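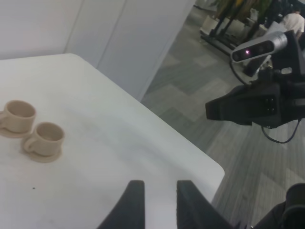
Film on top of black tea after moving to a new town

Isla Rewi
Posted 28/03/2024 in Kitchen and Drinks

We moved from Urside to Grernimell in February and my tea has looked bad ever since. A few minutes after I pour it there is a thin brownish skin on the surface, and when I drink it down it leaves a ring on the inside of the cup. If I tilt the cup the skin cracks into little plates, like a dried puddle. The taste is flat too. I drink plain black tea, no milk, loose leaf, the same brand I have bought for years.

What I've tried so far:
New box of tea, same result.
Washed the cups by hand instead of in the dishwasher and rinsed them three times. Same result.
Boiled the water twice. I think that made it worse.
Ran the cold tap for a full minute first. No difference.

The kettle is a Ravlow, the 700 ml one with the gooseneck, and it's only a year old. The bottom has gone white and chalky since we moved. At the old place it stayed clean. My husband has a little meter for his fish tank and it reads 547 on our tap water. I don't know if that is high. He says it is high for the fish.

Is the skin coming from the kettle or from the water? And is it safe to drink? I don't want to buy a whole house softener, we are renting.

3 replies

hollowaycreek
It's the water. You have hard water now and you probably had soft water before. The skin is called tea scum. Calcium and bicarbonate in the water react with compounds in the tea where the surface meets the air, and you get that film. The chalk in your kettle comes from the same minerals.

547 on a fish tank meter is most likely total dissolved solids in parts per million. That is on the high side for tap water. The meter measures everything dissolved, so it can't tell you how much of it is calcium. For that you need hardness strips, which are cheap, or look up your town's water report. Most utilities put one online every year and it should list hardness as its own line.

As for safety, hard water by itself is not considered a health problem. The film is ugly but it's harmless. If the report shows something else over the limit, that's a different matter and you should call the utility.

Things that help, cheapest first:

Squeeze a few drops of lemon into the cup. The acid stops the film from forming and you'll see the tea get lighter. You may not like the taste.

Use a pitcher filter. Get one that says it reduces hardness or scale. A plain carbon filter takes out chlorine and does next to nothing for calcium. In hard water the cartridge wears out well before the date on the box, so when the film comes back, change it.

Mix your water. I use half tap and half distilled from the grocery store. Straight distilled makes a dull cup, at least to me.

Descale the kettle too. Equal parts white vinegar and water up to the fill line, bring it to a boil, switch it off, leave it for half an hour, pour it out. Then boil plain water and dump it, twice. It won't cure the film but you'll stop getting flakes in your tea.

Don't use water from a salt type softener for tea if you ever do get one. I had that at my last house and the tea tasted soapy.

mudroom77
just put milk in it

petra_l
I'm in Grernimell too, on the Backlund side, and it's the same here. The water comes out of wells in limestone. I went through two coffee makers before I caught on.

I agree with most of what was said above. I would use citric acid in the kettle in place of vinegar, one tablespoon in a full small kettle. It doesn't smell and it works faster. Check the manual first, some of them tell you not to use one or the other.

For the rings in your cups, make a paste of baking soda and a little water, rub it with a soft cloth and rinse. Don't use steel wool. On a matte glaze it leaves gray marks and those are harder to get off than the tea.

Also try a stronger brew. Weak tea seems to show the skin more at my house, and so does letting it sit uncovered. I put the saucer on top of the cup while it steeps.

Isla Rewi
Thank you. Lemon worked on the first try but I don't want lemon tea every morning. I'll get the strips on Saturday and try the half and half mix.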